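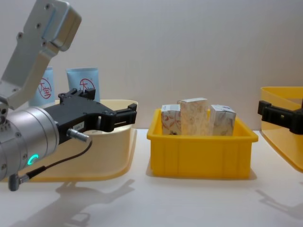
Sumaiya Samarakoon asked whether the group was prepared to call an episode a success when the item lands in the right container but falls over afterward. The present wording of the task sheet allows it. The Runton evaluation script does not, and the two have been giving different totals for the same recordings.

Parveen Pathirana, chairing, took this ahead of the minutes of the previous meeting, as several later items depend on it.

Minutes of the data collection meeting, two-arm sorting task
Held 20/03/2022, Brastent building, upstairs room
Present: Parveen Pathirana (chair), Sumaiya Samarakoon (minutes), operators from both shifts, labeling desk by phone
Apologies: Karunaratne, for the purchasing item only. Written note received and read under item 7.

1. Definition of success

Discussion on whether orientation at rest should form part of the label. The operators' view was that they can control how an item is released but have little say in what it does once its neighbors shift. The labeling desk said they can see the final state clearly in nearly all episodes and would prefer to mark it separately.

Agreed: "placed" and "upright at end" become separate fields. An episode counts toward the training set if "placed" is true. The Runton script will read "placed" only. "Upright at end" is kept for analysis and not used for filtering for now.

The end of an episode is the moment both grippers have been clear of the containers for 2 seconds. Previously it was whenever the operator pressed the pedal, and the labeling desk reported that some operators press it while the fingers are still opening.

Action: Sumaiya to reword the task sheet. Labeling desk to add the field in Nisine.

2. Minutes of the previous meeting

Accepted with one correction. Under "Lighting" the previous minutes say the blinds are to be kept open. They are to be kept closed.

3. Progress against target

The target for this task is 1000 accepted episodes before the first full training run. The count was read out from Nisine and disputed, as it includes recordings made before the arm offsets were redone. Parveen's position was that the early recordings are not wrong, only different, and that a policy trained on joint positions will learn a blend of the two calibrations. The operators asked that they not be thrown away without someone looking at them first.

Agreed: early recordings are moved to a separate split and do not count toward the target. They may be used later for pretraining of the image encoder, where the offset does not matter.

Of the recordings checked by hand last week, 18 were rejected. Reasons as entered by the labeling desk:
— operator's arm or sleeve crossing the view
— gripper closed on nothing, no second attempt
— camera stream started late
— two items moved together and only one intended
— instruction text does not match the item moved

The last of these is the most harmful for training and the hardest to find afterward. It was asked whether the instruction could be locked on screen during the episode. It can, but the operator then has to look away from the table to read it. Reading it aloud before starting was suggested and will be tried on the morning shift only.

4. Grasping the tubes

Longest item of the meeting. The tubes are stood cap-down with the flat crimped end at the top. Operators differ in where they take hold. Some close on the crimp itself, some on the upper part of the body, and one or two go low, near the cap.

Points raised:

The crimp is thin and stiff and gives a firm hold, but the tube swings about that line if the arm stops suddenly. The upper body is softer. The fingers press into it and the tube hangs straighter, though the force reading is less clean. A low grasp puts the fingers below the rim of the container at release, where they can catch on cartons already standing there.

Parveen did not want a single grasp enforced. A learned policy shown one grasp only tends to fail as soon as a neighbor blocks it, and we have seen as much with the cartons. Sumaiya replied that variety is useful when it follows from the layout of the items and much less useful when it follows from who is on shift. At present the choice of grasp predicts the operator better than it predicts anything on the table.

Agreed, to be added to the task sheet as written:
Preferred grasp is on the upper body of the tube, under the crimp.
Crimp grasp allowed where a neighboring item leaves no room for the fingers.
Low grasp not to be used. Episodes already recorded with it stay in, tagged.
Approach from the side with the gripper level. Hold the tube upright above the bin before lowering.
The other arm waits on its own side with fingers open, outside the bin.

The hold above the bin was questioned on the grounds that a pause in the demonstrations becomes a pause in the policy, sometimes an endless one. Parveen agreed this is a real effect. The wording is to be "slow down" and not "stop," and idle stretches will be trimmed in processing as they are for the other tasks.

The left gripper, label 184-7, was reported as closing more slowly than the right one. No measurements have been taken. Its cable was also mentioned: the loop between gripper and wrist should be looked at before each session to make sure it is free through the full wrist turn.

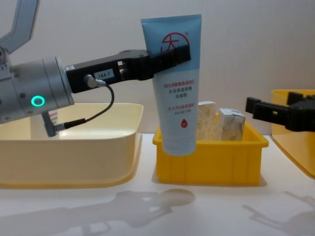 5. Resetting the table between episodes

Start positions have become too regular. The labeling desk put a batch of first images side by side and the bin hardly moves from one to the next. The items in it are also returned in nearly the same order, presumably out of habit.

Agreed: the reset card generator written for the Runton task will be reused. It gives the operator an order for the cartons and tubes, and a rough position for the bin between the side trays. Items may lean. Operators are asked not to straighten a leaning carton unless it has fallen flat.

The side trays stay where they are for this task. Moving them would bring in reach limits on both arms and that is a different study.

It was asked whether the background should be varied too. Everything so far is recorded against the plain wall on the white table. Parveen would like a portion of the set recorded with a cloth or clutter behind, but only once the target is met. Deferred to October.

6. Instructions and labels

Instruction texts are still entered by hand. The labeling desk has found the same item called "tube," "blue tube," "cream" and "toothpaste" in recordings from a single day. The last two are guesses at the contents and should not be used.

Agreed wording for the tubes is "blue tube." For the cartons the question is harder, as they are similar in size and some differ only in the printing. Using the pattern ("the speckled box") was preferred over using the position ("the middle box"), which stops being true once the first item has moved. Paraphrases will be added afterward by script, from the agreed wording. Operators should not try to vary the wording themselves.

Sumaiya noted that the Nisine form trims text without warning if it runs past the box. Anything entered this way before the fix will need to be read through again. She has a list.

7. Purchasing and spares

Note from Karunaratne read out. Spare finger pads have been ordered. The second foot pedal has been approved. The request for a further set of cartons is held until the group can say whether new items are meant for training or for testing, as the two should not be bought in one lot and then mixed in the same drawer.

Agreed: new cartons are for testing only. They are to be kept out of the collection room until the first evaluation, and nobody is to record practice episodes with them.

8. Operator time

Operators reported that quality drops toward the end of a long block, mostly in the form of hurried releases. The episode lengths in Nisine bear this out — they shorten steadily through the block and then jump after a break. Shorter blocks with a swap between the two operators on shift were proposed and accepted. Blocks will end by the clock and no longer by episode count, to remove the reason for hurrying.

One operator asked whether failed attempts followed by a recovery should be discarded. They should not. A missed grasp that is corrected within the episode is kept and tagged "recovery." The policy has few examples of this and they are wanted. Staging a miss on purpose is a separate matter and needs its own tag if it is done at all. No decision taken.

9. First training run

Parveen will start a small run on the accepted episodes as they stand, without waiting for the target, to check that the processing works from end to end. Results from it are not to be quoted outside the group. The wrist camera streams will be left out of this run — their timestamps have not been compared with the joint data since the recorder was updated.

Actions

Sumaiya: reword task sheet (items 1 and 4); read through trimmed instructions (item 6)
Labeling desk: "upright at end" field; tag low grasps; move early recordings to their own split
Parveen: timing test on gripper 184-7 against the right gripper; small training run
Morning shift: read instruction aloud before each episode, report back
Both shifts: reset cards in use from the next session
Karunaratne: test cartons, delivered to the Brastent front desk and not upstairs

Next meeting to be set once the timing test has been done. Items for the agenda to Sumaiya.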